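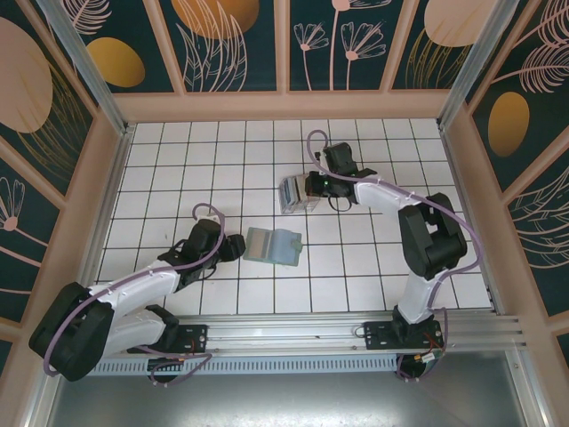
A reader who signs as Semaan wrote in last week that my September post on mandatory minimums was too easy on judges. Give them back their discretion, the message said, and you get the old problem back, where two people caught with the same bag of the same stuff get two different sentences depending on who is sitting that morning. Semaan said the minimums in Gastcombe were passed for that exact reason, and that I had skipped it.

I did skip it, so I'm going to go through it now.

The Gastcombe rule is simple to state. Possession of a listed substance for a second time carries at least 6 months in custody. The judge can go higher but can't go lower, and can't suspend any of it. There is no separate line for small amounts. A person with a half-smoked joint and a person with a full jar are under the same floor if both have a prior.

Before the rule, sentences for a second possession did vary. I went back and read the court lists for the last full year before it came in. They cover 43 second-possession cases. Some ended in a fine, some in a treatment order, and a few in jail time. I tried to match the outcomes to the amounts and couldn't do it very well. Semaan is right about that much. If you had been standing in the hallway that year trying to tell your cousin what to expect, you would have been guessing.

Where I disagree is on what the rule did about it. The variation is still there, but it has moved to an earlier point in the case. The prosecutor decides whether to charge the second possession as a second possession, or to file it as a public order matter, which has no minimum. That choice is made in an office. There is no hearing on it and no written reason. When a judge gave an odd sentence, you could at least read the explanation and appeal it. I don't know how you appeal a charge that somebody else got and you didn't.

I asked the court clerk if the public order filings were broken out by whether drugs were found. They are not. So I can't tell you how many cases go that way. Defense lawyers I've talked to say it's common and that it helps to have a lawyer early – the people who call one from the station do better than the people who meet one at the first hearing. I believe them, but it's their impression and I don't have a number to put next to it.

There is also the plea side. With a fixed floor on the table, an offer of anything below it looks good, even to someone with a decent argument about the search. I sat through 4 mornings of hearings in the fall and did not see one contested search in a second-possession case. Four mornings isn't much of a sample. Still, under the old rules those arguments came up a lot, and I doubt the police suddenly got that much better at searches.

Semaan's other point was about guidelines, and here I think we may be closer than the tone of the message suggested. The idea is a published range for each offense, with a starting point, where the judge can leave the range if the reasons are given in writing. I'd take that over what we have. My one worry is that ranges tend to be set by the same legislature that set the floor, and the bottom of the range ends up right where the floor used to be. If the guideline for a second possession starts at six months, we've changed the name and not much else.

What I'd want to see in a guideline:

A split by amount, even a rough one.

Treatment orders listed as a normal outcome, inside the range.

Time limits on the prior. Right now a conviction from twenty years ago counts the same as one from last year.

A requirement that the prosecutor record it when a drug case is filed as something else.

The last one would cost very little. It's a box on a form. Without it we will be having this same argument in seven years with the same missing numbers.

A correction to the September post while I'm at it. I wrote that the judge could credit time already spent in custody against the minimum "in most cases." It's all cases. The credit is automatic and comes off at the jail, so the judge isn't involved. Thanks to the two people who pointed this out.

The next post will be on driving license suspensions for possession, which apply even if there was no car anywhere near the arrest. If you've been through the reinstatement process, I'd like to hear how long it took and what you had to pay. Comments are open until the end of the month.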